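The last toy shop in Kasuvport

The bell over the door at Renaud still works, but Annick Gilbert has stopped looking up when it rings. Most people who come in on a weekday want change for the parking meter. The rest want something for the bath.

Bath toys have kept the shop open. Gilbert took over the lease in March, nine years ago, when Kasuvport had a cinema and two toy shops. The cinema went first. The other shop, on the harbour side, became a phone repair place and is now a nail bar.

She keeps her stock in a ledger as well as on the computer. Last year's final entry was number 2621, a wind-up boat sold to a man who asked for it to be wrapped twice. Board games do well before Christmas and hardly at all after it. Dolls have nearly gone. Anything that floats sells all year.

Noémi Boros has been buying here since her eldest was a baby. She lives in Wamel, eight stops away on the bus, and could order the same things without leaving the house. "I like to pick them up first," she says. "My son chews everything."

The rent goes up again next spring. Benoît Lefèvre, who owns the building, says he has held it down for as long as he can. Gilbert doesn't argue with that. She has asked about a smaller unit on Hosik Street - one room, no cellar - and is waiting to hear.

On the afternoon we visit she sells a jigsaw and a bag of marbles, then goes to the back to put the kettle on.
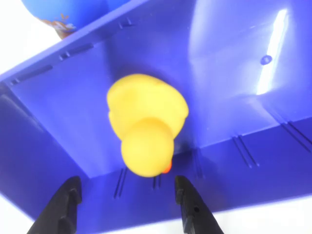
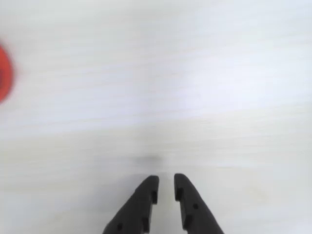 First picture: a yellow rubber duck in a blue-violet plastic bin.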